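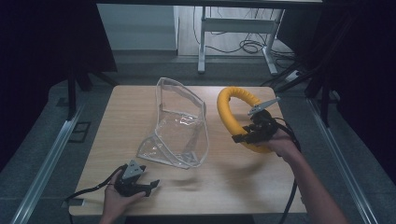 Bretton is a method for teaching robots to handle soft and hollow objects from demonstrations made with hand-held grippers. The person who demonstrates does not steer a robot arm. They hold one gripper in each hand and do the task at a table, and the movements of the grippers are recorded together with camera views. A control policy is then trained on these recordings and used on a robot with two arms.

The name comes from the laboratory project in which the method was first written down. The recording software is called Kukanari, and some later reports use this name for the whole method.

Background

Earlier work on two-handed tasks mostly used remote control. Operators found this slow, and they had difficulty with objects that change shape when they are touched. A clear plastic bag is a common case. Its walls fold, they reflect light, and the table can be seen through them, so the position of the opening is hard to estimate from one camera. For this reason the authors of the method chose bags and foam parts as their main test objects.

Recording

Each demonstration has a view from head height and a close view from each gripper. The close views move with the tool, so the jaws stay at nearly the same place in the image while the rest of the world moves around them.

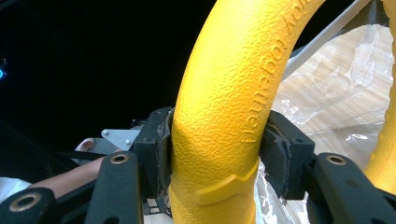

Timing between the views is important. In the first version the streams were matched by their arrival time at the computer, and this gave small errors which the policy learned as a delay before closing the jaws. The second version puts a time mark on each image at the camera. The same correction was later applied to the opening width of the jaws.

The published set contains 2639 demonstrations with 52 objects. Demonstrations in which an object fell to the floor were kept, but they carry a separate label and are not used in the basic training.

Grip on foam

Foam gives way under the jaws, and a grip of the right width for a rigid tube can be too weak for a foam tube of the same size. Bretton does not measure force directly. The policy estimates it from the jaw opening and from the way the surface bulges beside the pads in the close view. Raised letters and moulded bands on an object help with this estimate, as they make small changes of the surface easier to follow. Wear of the pads is a known source of error. When the covering is frayed, its colour and outline in the image are different from those in the older recordings. 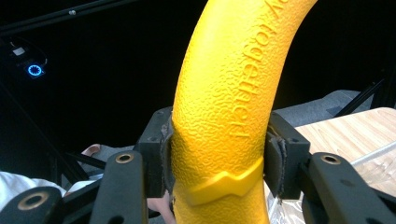 Results

With 2000 demonstrations in training, the robot completed 70 per cent of trials in the bag task, in which a foam ring must be put inside a clear bag. Most failures happened at the opening of the bag, where one jaw caught the wall from the wrong side. Results on rigid objects were better, but the report gives them only as a chart.

Related methods

Šimek uses the same type of gripper but adds a pressure sensor in each finger. Firach works with the head view only and needs less equipment, at the cost of weaker results when the hands cover the object.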